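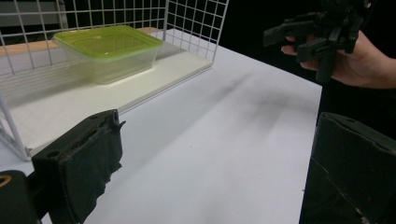
4.1 Leftovers and the shared shelf

We had expected the diaries to tell us mostly about waste. What they gave us was far richer: a running commentary on how people who live together decide what is still food. Across the 55 households in Gestby and Brultness, participants made 518 separate entries mentioning leftovers, and a surprising share of them said very little about taste or safety. They talked about where the food had been put, who had put it there, and whether it was fair to touch it.

The word that kept coming up was "mine", usually in a sentence that was trying hard not to sound like it. A tenant in the Kavik building wrote of a half-finished curry that it was "mine until Friday, then anyone's". We grew very fond of this phrase, and it became our working label for a whole group of entries in which ownership fades with time. Dishes cooked for one person tended to fade slowly. Dishes cooked for the household faded almost at once, often overnight, even when the cook had clearly hoped to have the rest for lunch. Rice faded fastest of all, and several diarists apologised for eating plain pasta that they could not have said belonged to anybody.

Florian Frei's reading of the Brultness diaries added something we had missed. Ownership can also be renewed. Moving a dish to a smaller tub, adding a fried egg, or simply shifting it to the front restarted the clock, and housemates seemed to understand this without being told. One diarist described coming down for breakfast, seeing her soup in a different bowl and knowing that she had lost it.
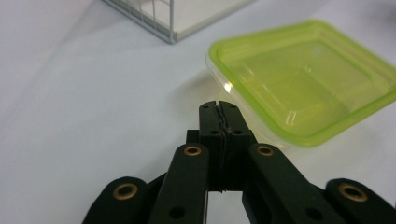 4.2 Dry shelves, open racks and things on view

Fridges get nearly all the attention in studies of this kind, so we were delighted by how much the diarists had to say about cupboards, worktops and racks. Food kept in the open was treated more generously. Biscuits, bread and fruit were offered, taken and replaced with hardly a word, while the same biscuits behind a cupboard door could be the subject of a long and careful message. In the Kavik building one group chat ran to 300 messages in May, and the longest thread was about crackers.

Height mattered too. Upper shelves were described as common ground and lower ones as personal, though two households had it the other way round and defended their system with real feeling. Lids sat awkwardly between the two. A closed container on an open rack (Figure 2) is at once on show and shut, and diarists disagreed about what it meant. Some took a lid as a plain request to leave the contents alone. Others thought that anything properly private would have been carried upstairs.
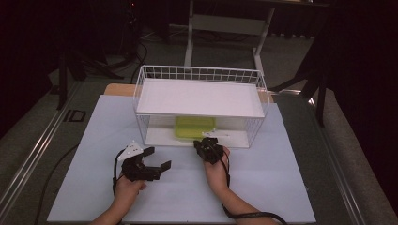
Figure 2. Lidded container on the lower shelf of an open wire-mesh rack.

Notes and labels were rarer than we had guessed, and they were not always welcome. Several participants said that a name on a tub made the kitchen feel like an office, and one household had given up labels after a single week. We return to this in Section 5, where the interviews let us ask what people did instead.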